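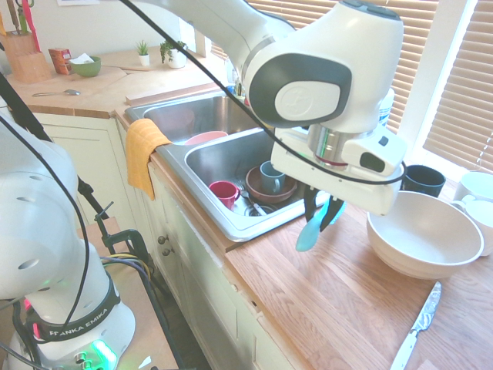 **Kitchen bench group, April meeting, 2:00 p.m.**

Present: Yufang Yao (chair), Guoqing Long, Lingyun Cui, Hongjun Pan, and Jianguo Xu, taking these notes and hoping everyone can forgive the length of them.

Yufang opened by thanking us all for coming in after what she kindly called "a bit of a week," and she asked that we go gently with one another, as everybody in the room had touched the Larkanau setup at one point or another. The notes from the March meeting were approved with one fix (Hongjun's spare fingers were ordered, not received).

**1. The dropped utensil and the late stop**

This took up most of our time, as you'd expect.

Guoqing walked us through what happened. He was running the sink-side arm through the utensil task, which was episode 273 of the current set, and on the way over toward the mixing bowl the silicone tool began to turn in the fingers. The gripper still reported a good grasp, so the program carried on. The tool slipped out, the fingers closed on nothing, and the arm kept going down toward the counter until it pressed into the wood. Guoqing hit the stop button. The arm did stop, but he felt it was late, and he was quite right to say so and to leave everything where it was until Lingyun could come and look.

No one was hurt, which Yufang asked me to put in writing, and I am very glad to. There is a shallow dent in the butcher block and a scuff on one fingertip.

Lingyun then went through the logs, and she did it very patiently (I asked her to go back twice). She found two separate troubles:

- The grasp check only looks at finger width once, right after closing. Soft silicone squeezes down over the next few seconds, so a grip that passes the check can be a poor one by the time the arm is moving.
- The stop message goes through the same Gamgate relay as the camera traffic. On this run it waited 369 milliseconds before it was passed along. Lingyun had expected it to be far quicker, and so had the rest of us.

There was a good long talk about the second point. Hongjun felt strongly that a stop should never share a line with anything else, and he reminded us, very nicely, that he had raised this when the relay went in. Yufang agreed that he had, and said she was sorry it had sat on the list. Guoqing wondered if fewer cameras would be enough of a fix for now. Lingyun thought it would help on most days and fail us on a bad one, and after that I don't think anyone wanted to argue for it.

Agreed: no powered runs on either arm until the stop buttons are wired straight to the controllers. Lingyun will do the wiring and Hongjun will test it, so that the same person isn't checking their own work.

**2. Cable over the gripper**

Hongjun brought up the black cable that loops over the arm and comes around the front of the gripper housing. He doesn't believe it had anything to do with the drop, but he has seen it pull tight when the wrist turns far enough, and he'd like it rerouted while the arms are down anyway. Guoqing offered to help, and the two of them will look at the wires by the clamp on the other arm's side in the same go. Yufang asked them to take it slowly and label as they work, remembering the Jidosau bench and the afternoon we all lost to it.

**3. Knives on the counter**

Lingyun asked that we talk about the kitchen knife, and I'm grateful she did. It was lying on the same counter as the bowl, with the blade running up toward it, well within reach of the arm. We had all gotten used to having real kitchen things around, and I include myself in that. An arm that keeps pushing down after it has lost its grip could just as well have pushed the knife.

Hongjun asked whether the knife block at the back can stay. After some back and forth it was agreed that it may stay for the camera view, with the blades taken out and the handles fixed in place. Any task that truly needs a knife will use the blunt Feng set.

**4. What to do with the data**

Guoqing has gone through the utensil runs and found 61 where the tool turned noticeably in the fingers without falling. He had been marking those as successes, in keeping with our own instructions, so there is no fault in that. They'll be marked again under a new label, "slipped, held." Episode 273 will be kept whole and set apart from the training set.

**Actions**

| Who | What |
|---|---|
| Lingyun | Wire stop buttons directly; add a repeated grasp check while the arm moves |
| Hongjun | Test the stops on both arms; write up the results |
| Hongjun and Guoqing | Reroute the gripper cable, label the wires |
| Guoqing | Remark the 61 runs |
| Yufang | Rewrite the counter setup sheet, no loose blades |
| Jianguo | Sand and oil the dent; send these notes around |

Yufang thanked Guoqing once more for stopping work when he did. We finished at 3:40 p.m. The next meeting will be held once Hongjun's test results are in.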